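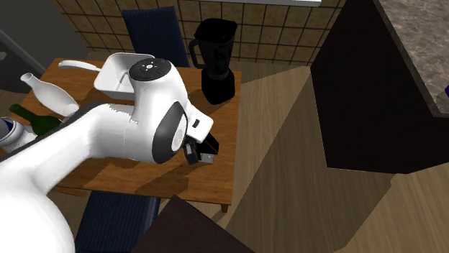

*Arm over the dining table in the sim kitchen, gripper empty, blender behind it.*

**1/**
Thread on how we collect demonstrations for the tabletop tasks. A few people asked after I mentioned it in August and I said I would write it up. It is mostly bookkeeping.

**2/**
Everything is simulated. One person drives the arm by hand with a controller and the sim logs joint positions, gripper state and the camera views at every step. One drive from reset to finish is one episode. The policy trains on the episodes we keep.

**3/**
The project is called Derora. Four of us drive: me, Irja Kinnunen, Eino Kallio and Saimi Miettinen. Aarne Seppälä looks after the storage and the review tool and does not drive, by his own choice.

**4/**
The target is 400 kept episodes per task. We had four tasks in this round, and a task stays open until it gets there or we give up on it. We gave up on one a little short, more on that below.

**5/**
The order for a single episode:

- reset, let the objects settle
- read the instruction line out loud
- drive
- mark success or fail before looking at anything else
- write a note if something odd happened

**6/**
Reading the instruction out loud was Irja's idea. Before that we had a batch where the driver had moved on to the next task in their head and the label was still the old one. Good motion, wrong sentence. Those went in the bin.

**7/**
Reset takes longer than you would think. Bottles that land on their side can roll, and if you start recording while one is still moving, the first second of the episode teaches the arm nothing useful. We wait until every object's speed is under a threshold, then wait a little more.

**8/**
Things lying down are allowed, by the way. The table in the first picture has a white bottle and a green one both on their sides, and that is a fine start for us. If every episode started with all bottles standing, the policy would only know standing bottles.

**9/**
The blender is a distractor in most tasks. You are not meant to touch it. Bumping it does not make an episode a fail, but it gets a tag, and the tagged ones are left out of the first training run. Eino bumps it the least. I bump it the most.

**10/**
On speed: go slower than feels natural near an object and at normal speed everywhere else. New drivers do the reverse. They creep across open air and then rush the grasp.

**11/**
Also, no long pauses. If you stop to think, the log fills with frames where nothing moves, and the policy learns to sit still at that spot. We trim dead time at the start and end of an episode but leave the middle alone. A long stop in the middle means do it again.

**12/**
Cameras next. 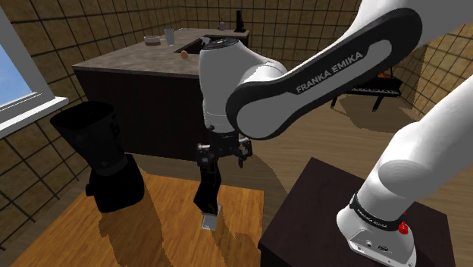

Camera placement got changed twice in this round and I am still not fully happy with it. We want one view where the gripper and the tabletop under it are both clear for the whole drive, and the arm keeps getting in the way of itself. From the side we ended up with, the hand points straight down in the open and you can see the small gray piece at the tip of the long finger, just above the wood, so a reviewer can judge height without guessing. The price is that the arm's links fill a lot of the right half and the blender ends up well over to the left.

**13/**
Shadows. We keep them on. They are hard-edged and dark in this kitchen, and the arm's own shadow falls right where it is working. Saimi ran a small test with them off and the episodes looked much cleaner. The policy trained on the clean ones did worse once we turned the shadows back on, so that settled it for now.

**14/**
The background stays in too. The island, the piano, the tiles on the walls, all of it. I would like to swap rooms more often. At the moment we have 2 kitchen layouts and this is the one most of the data comes from, which I count as a weakness.

**15/**
Review. Every episode gets watched by someone who did not drive it, at double speed, on two views side by side. The reviewer sees the instruction and the video and marks success or fail without seeing the driver's mark. If the two marks match, done. If they differ, a third person looks.

**16/**
Most of the disagreements are about endings. Is the object placed if it is touching the target but leaning? We wrote "resting, released, hand clear" into the instructions for reviewers and the arguments mostly stopped.

**17/**
Failed episodes are saved in their own folder. We do not train on them at present. Aarne wants them for a success detector later and storage is his area, so they stay.

**18/**
Where it stands: 1566 kept episodes across the four tasks. Three tasks reached 400. The fourth is the one with the green bottle, where you have to set it upright from lying down. It is hard to drive and we were throwing away over half of what we recorded.

**19/**
For the upright task I think the controller is the problem. Rotating the wrist while lifting takes two hands on two sticks, and all four of us do it as two separate moves with a gap between. The policy copies the gap. Irja is trying a different stick mapping.

**20/**
Things I would do earlier next time: fix the camera before recording anything, write the reviewer rules before the first review, and have each driver do a set of warm-up episodes that get deleted. Mine from the first morning should have been deleted.

**21/**
Somebody will ask about file format. One file per episode, video separate, instruction stored as plain text in both places. The two copies are compared on upload and a mismatch blocks the upload.

**22/**
Next round starts when the new stick mapping is ready. Same table, more start positions, and the bottle task goes first while people are fresh. I will add to this thread when there are training results for it.

— Joni Riihimäki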